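Running a toy library in a small town
Speaker notes, Friday, January 23, 2026
Duna Hall, morning session

Opening

Thank the hosts. Check that the people at the back can hear.
Say who the talk is for: anyone who lends toys to families, or is thinking of starting. I will talk about sorting, cleaning, missing pieces and late returns. Fundraising is the afternoon talk, so please save those questions.

Where we started

Irkitville has one main road, a primary school and a library branch that opens three days a week. We began with two shelves in the branch and a paper notebook. The first year we had 316 toys on the list. Now we have 559, and last year we made 2306 loans. Say these figures slowly, people like to write them down.
Growth was uneven. It was flat for the first winter, then picked up in June when the school sent a note home.

Choosing what to lend

We turn down a lot of gifts. Anything with a battery door that needs a special screwdriver goes back. So does anything with fabric that can't be taken off and washed.
What goes out most is plain: blocks, sorting boards, stacking cups, wooden trains, simple puzzles. Parents of under-threes borrow the same sort of thing again and again, so we keep doubles.
Big ride-on toys are popular but take up the floor. We keep four and run a waiting list.

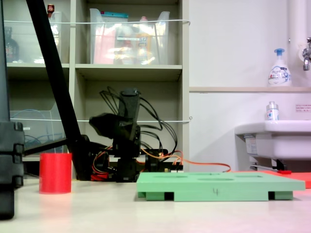

Our rule on age labels is to go by what the maker says and then add our own note if families tell us something different. A label on the bag reads "good from two, with help" and that seems to be enough. We stopped using coloured stickers for age. They fell off in the wash, and new members had to ask what they meant anyway.

Missing pieces

Spend time on this part, it always gets the most questions.
Every bag has a card with the number of pieces on it. The family checks it when they take the bag and we check it when it comes back. It takes a minute or two. If a piece is missing we write it on the card and lend the toy again, unless it can't be used without it. A puzzle with a gap is withdrawn. A set of blocks that is one short is fine.
We don't charge for lost pieces. We did at first, and people stopped coming rather than own up. Since we dropped the charge, most pieces turn up within the month — usually under a sofa.
Lindqvist, the next town along, does charge and is happy with it. Worth saying that both can work.
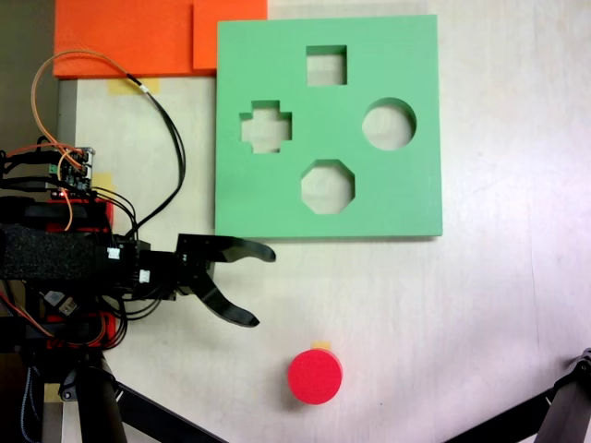

Shape-sorter board with square, cross, round and octagonal holes.

Cleaning

Hard plastic: warm water and washing-up liquid, rinse, air dry on a rack.
Wood: damp cloth only, never soaked.
Cloth: machine wash in a net bag.
Do it on the day of return if you can. We let it pile up once over a holiday and lost a whole afternoon.

Keeping track

We use a spreadsheet. Sokent, where the hall is bigger and they have more than 1000 members, use a proper lending system and pay for it monthly. Below a few hundred toys I don't think you need it.
Columns: number, name, pieces, shelf, date out, date due, notes. Back it up.

Late returns

One text message after a week, one phone call after three. No fines. Renewals by text are allowed once, unless there is a waiting list.

Questions

Leave fifteen minutes. If it goes quiet, ask who has had to deal with slime.
Spare copies of the piece card are on the table by the door. Bring the box of leftovers home.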